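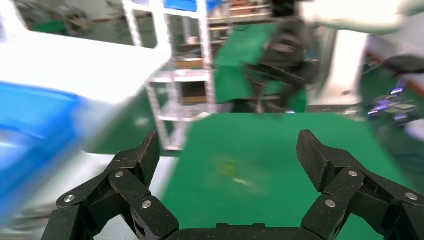 Xinyi Qin told us at the first review that a workshop gets messy from the floor up, and that we should sort out the crates before we touched a single shelf. We had planned it the other way round. Our group kept the shelving plan but moved it to week 2.

The project was to reorganize the small workshop at Hillard for first-year students. We worked on three areas:

Floor. The green mat marks the clear zone. Crates stay off it, including the blue one.

Shelving. The white rack holds shared supplies. Each shelf got a paper label in July – most were peeling within days, so we changed to card.

Small parts. We sorted 445 items and threw out 29 that did not fit anything. The rest went into bags by size.

We spent less than the 100 dollars allowed. The labels took the longest, mainly due to arguments over names. We did not get to the tool drawers.

14 shares | 3 comments

Okis: Which card did you use for the labels? Ours curl.

Kiani: Please do the drawers next.

Tondley: Good report. Would like to see the list of what got thrown out.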